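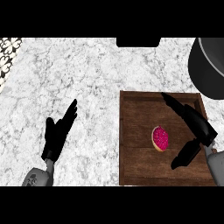

One of the kitchen tasks in simulation: two hands, a tray and a pink donut.

Venum Kitchen Pack review: three weeks of teaching simulated hands to tidy up

I have put off writing this one because I kept wanting "one more evening" with it, and one more evening has a way of turning into most of July. So, with a fresh cup of coffee and a slightly sore right shoulder, let me tell you how I got on with the Venum Kitchen Pack, the teleoperation and recording bundle from Mac Giolla.

A little background first, so you know where I'm coming from. I work on a small project called Ernon, out of a shared workshop in Umville, and what we need more than anything is demonstrations. Lots and lots of them! Our policy learns by copying, and it is only ever as good as the examples it gets. We had been writing our own scenes and our own recorder for ages, and I was fond of both in the way you're fond of an old car, but when the second recorder rewrite fell over I gave up and bought a license.

Setup was kinder than I expected. The installer pulled everything down in one go, the hand tracking found me on the second try, and I was picking up simulated food before dinner (and forgot dinner, which my family has mentioned since). The calibration screen could be friendlier. It asks you to hold a pose and then doesn't say how long, so I stood there with my arms out like a scarecrow until it beeped.

Now, the scenes. You get a view down onto the counter with both hands coming in from the bottom, and I took to it right away. The marble is nicely veined, there's a bit of black-and-white patterned tile over in the corner, and the wooden tray has proper raised rims and some grain to it. The donut is a treat, too, all magenta frosting and tiny sprinkles. You might think this is just decoration, and I did wonder. But our older scenes had flat gray counters and the policies we trained on them got very confused by anything with a pattern, so I've come around to caring about marble.

The hands are black with several fingers each, on light gray and white forearms, and they follow you well. Wide, slow motions feel lovely. Small ones take practice. Coming in over a tray rim at an angle with the thumb low and the fingers high is a knack, and my first evening was mostly me nudging pastry around. My one real complaint about the look of things is that matte black hands don't show much surface detail. With the hand turned a certain way I had trouble judging which finger was nearest to the food, and I would pay extra for a lighter color option or even just a bit of shine on the knuckles.

On to the recording side, where the pack earns its price. Across three weeks I recorded 1,617 attempts and kept 882 of them after review. That may sound like a lot of waste, but I'm fussy, and I was also learning as I went. The review tool lets you scrub through an attempt, trim the dithering at the beginning, and mark it as keep, drop or "look again later." I used "look again later" far too much and ended up with 323 attempts in there, which I went through over one long afternoon with the radio on.

Please do trim your starts, by the way. I tend to hover while I make up my mind, and I once trained a policy that hovered beautifully and did nothing else.

Resets are quick. You press the pedal, the objects hop to new spots, and off you go again. You can set how far they're allowed to wander, and I'd suggest opening that up sooner than feels comfortable. I left it narrow for the first few days and my early data is all much of a muchness, with the food in nearly the same place every time.

Then there are the gripes, and I'll try to keep them short. Sessions are capped at 30 minutes before the recorder wants to save and restart, and you can't change that anywhere I could find. The export writes joint positions and hand poses to separate folders, with slightly different time stamps, so I had to write a little script to line them up. The manual covers exporting in a single page and spends four on the color of the menus. And the pedal slides on a smooth floor! I put a square of rubber shelf liner under mine and it has stayed put.

Support answered both of my emails, one of them quite late at night, and told me a fix for the time stamps was on the list.

Would I buy it again? I would, and I've already asked for a second seat so we can record in shifts and get some variety in there besides my own habits. If you have a solid pipeline of your own and just want prettier kitchens, I'd wait for a sale. If you're starting from scratch and need a good pile of two-handed examples before the end of the summer, it's well worth the money.

Four stars out of five. I'll add a note here once the export fix arrives and I've had a chance to try it.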